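Grincombe Library Extends Evening Hours for People Who Work Late

Posted January 2, 2017

The public library in Grincombe will stay open until nine in the evening from Tuesday to Thursday, starting with the first week of February. Until now the building closed at six on all days, and many readers who work in the shops and offices of the town could visit only on Saturday.

The change was decided after a survey which the library made in the autumn. Visitors could fill in a paper form at the front desk or answer the same questions on the website. The most frequent wish was for longer hours in the evening. The second was for more places where one can sit with a computer, and the third was for a warmer reading room, a matter on which the library has received letters for several winters.

"We have read every form," said Kumaresan Unnithan, who is responsible for the services to readers. "Many people wrote that they come from work at half past five, they look for parking, and when they reach the door we are already switching off the lights. I understand that this is not pleasant."

The new hours will be tried for 90 days. After this period the library will look at how many people came and on which evenings, and the town will decide if the money can be found for the rest of the year. The cost of the trial is covered by the town budget and by a gift from Sampaio, the bookstore on the market square, which also promised to lend a second book cart.

During the evening hours all the ordinary services will be available, with two exceptions. The local history room will close at six as before, and the children's floor will close at seven. Books which were ordered from other libraries can be picked up at the front desk until closing time. Fines can be paid in the evening only by card.

The big table on the upper floor, where the old newspapers were kept, has been replaced by single desks. The newspapers moved to the ground floor next to the stairs and can be read there without asking. Desks can be reserved by telephone or at the front desk, for two hours at one time, and if no other person is waiting the reader may stay longer. The heating on the upper floor was repaired in December.

There will be also a small program in the evenings. The conversation group for people who learn English, which had to meet in the school until now, comes back to the library on Wednesdays. A course for people who want to write a letter of application or prepare for an interview is planned for Thursdays. It has 30 places and is free, but it is necessary to sign up before the first evening. The reading circle keeps its old time on Saturday morning.

Parking behind the building is free after six. The number 73 bus stops in front of the main door, and the last one toward the station leaves shortly after the library closes. Readers who come by bicycle are asked to use the stands in the yard and to leave the ramp free.

Questions about the new hours can be asked at the front desk or by telephone during the opening times. The printed timetable will be available at the library and at the town hall from the middle of this month. 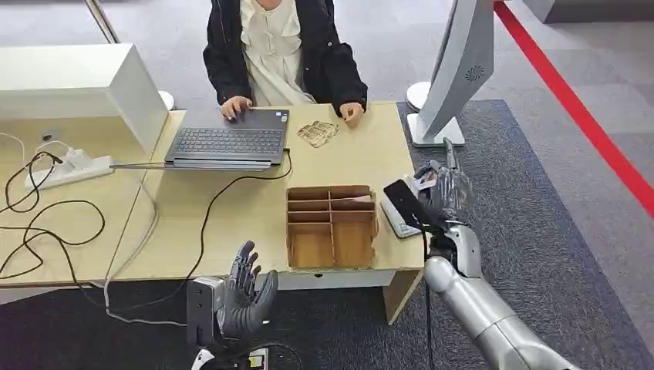 Also in the News

Road work on the Jarnosia bridge continues for two more weeks. Drivers are asked to follow the signs through the lower town.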